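Tusitz detiene el uso de sus células bimanuales por un fallo en la pinza derecha

Gurkcombe, 31 de mayo — Tusitz ha suspendido el funcionamiento autónomo de sus células de manipulación de dos brazos tras detectar cierres no ordenados de la pinza derecha. No hubo heridos. El fallo se registró en 6 de los 900 ciclos de la última campaña de ensayos, siempre con la pinza abierta y en fase de aproximación al objeto.

El análisis apunta a una pérdida intermitente de señal en el cableado de la muñeca. Al restablecerse la comunicación, el controlador ejecutaba la última consigna almacenada.
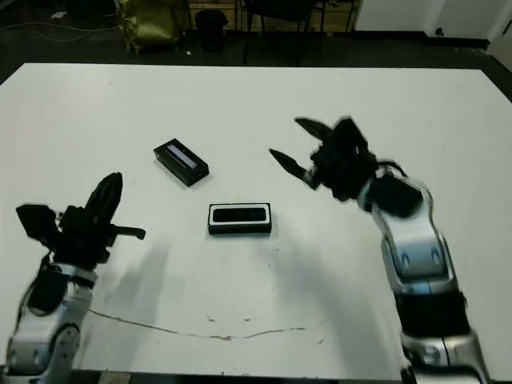 La versión 2 del firmware descarta las consignas anteriores al corte y mantiene el brazo en parada hasta su rearme manual. «El tiempo de espera estaba mal definido desde marzo y la revisión interna no lo detectó», señala Ifeoma Ojo, responsable de seguridad funcional.

La medida afecta a 44 unidades. Hasta su actualización, los operadores deberán trabajar a velocidad reducida y mantener las manos fuera de la mesa con los accionamientos activos.

Contacto técnico: Bello Isah, Tusitz.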